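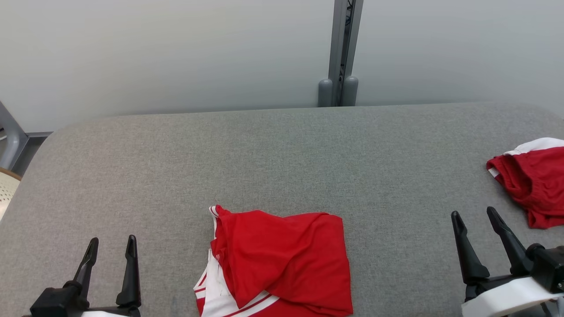 Protokoll der Sitzung Beschaffung Automatisierung Textilbereich
Monat: Januar
Beginn: 9.30 Uhr, Ende: 11.15 Uhr
Teilnehmende: Betriebsleitung, Einkauf, Technik, Arbeitssicherheit, Betriebsrat (als Gast)
Protokoll: Einkauf

TOP 1 Protokoll der letzten Sitzung
Das Protokoll wird mit einer Änderung genehmigt. Unter TOP 4 muss es „Wartungsvertrag“ heißen, nicht „Mietvertrag“.

TOP 2 Stand Faltplatz Sportbekleidung
Die Technik berichtet über den zweiarmigen Aufbau zum Falten von Trikots und Hosen. Glatt vorgelegte Trikots werden zuverlässig gegriffen. Schwierigkeiten machen weiterhin Hosen mit Gummibund, weil sich der Stoff am Bund zusammenzieht und die Finger mehrere Lagen gleichzeitig fassen. Die Technik möchte deshalb schmalere Fingerspitzen testen, bevor über weitere Greifer entschieden wird.
Die Betriebsleitung fragt nach der Taktzeit. Belastbare Werte liegen noch nicht vor und werden zur nächsten Sitzung nachgereicht.

TOP 3 Ersatzteile und Greiferfinger
Es liegen zwei Angebote vor.
Pekomier: Satz Greiferfinger mit austauschbaren Spitzen, 928 Euro netto, Lieferung frei Haus.
Longo: vergleichbarer Satz, im Stückpreis günstiger, aber nur mit Mindestabnahme von 5 Sätzen.
Der Einkauf weist darauf hin, dass bei Longo Kapital in Teilen gebunden würde, deren Eignung nicht geklärt ist. Die Technik sieht das ebenso.
Beschluss: Ein Satz wird bei Pekomier bestellt. Longo erhält eine Absage mit dem Hinweis, dass im zweiten Halbjahr erneut angefragt wird.

TOP 4 Wartungsvertrag Trultine
Trultine bietet einen Wartungsvertrag für beide Arme zu 2618 Euro netto im Jahr an. Enthalten sind eine Inspektion, die Kalibrierung und die telefonische Unterstützung an Werktagen. Verschleißteile und Anfahrt werden gesondert berechnet. Die Kündigungsfrist beträgt 90 Tage zum Vertragsende.
Die Betriebsleitung hält die gesonderte Berechnung der Anfahrt für nicht annehmbar. Der Einkauf verhandelt nach. Sollte Trultine eine Anfahrt pro Jahr einschließen, kann ohne weitere Sitzung unterschrieben werden.

TOP 5 Software
Die Lizenz für Grilico läuft weiter. Eine zweite Lizenz wird zurückgestellt, bis feststeht, ob ein weiterer Platz eingerichtet wird. Die Technik bittet darum, den Posten trotzdem im Haushaltsansatz zu belassen. Einverstanden.

TOP 6 Arbeitssicherheit
Die Gefährdungsbeurteilung für den Faltplatz ist überarbeitet und liegt beim Betriebsrat. Offen ist die Frage, ob beim Nachlegen der Ware von Hand ein Lichtvorhang nötig ist oder eine Begrenzung der Geschwindigkeit ausreicht. Die Arbeitssicherheit holt dazu eine Stellungnahme ein. Die Kosten eines Lichtvorhangs sind bisher nicht eingeplant und werden vom Einkauf vorsorglich abgefragt.

TOP 7 Verschiedenes
Der Betriebsrat bittet um rechtzeitige Information, falls sich die Schichteinteilung in der Konfektionierung ändert. Nach Auskunft der Betriebsleitung ist das derzeit nicht vorgesehen.
Angebote künftig bitte als PDF im Beschaffungsordner ablegen, nicht per Mail verteilen.

Offene Aufgaben
Technik: Taktzeiten erfassen, Fingerspitzen nach Eingang testen
Einkauf: Bestellung Pekomier, Absage Longo, Nachverhandlung Trultine, Preis Lichtvorhang
Arbeitssicherheit: Stellungnahme zum Handbereich
Betriebsrat: Rückmeldung zur Gefährdungsbeurteilung

Der nächste Termin wird vom Einkauf per Kalendereinladung verschickt.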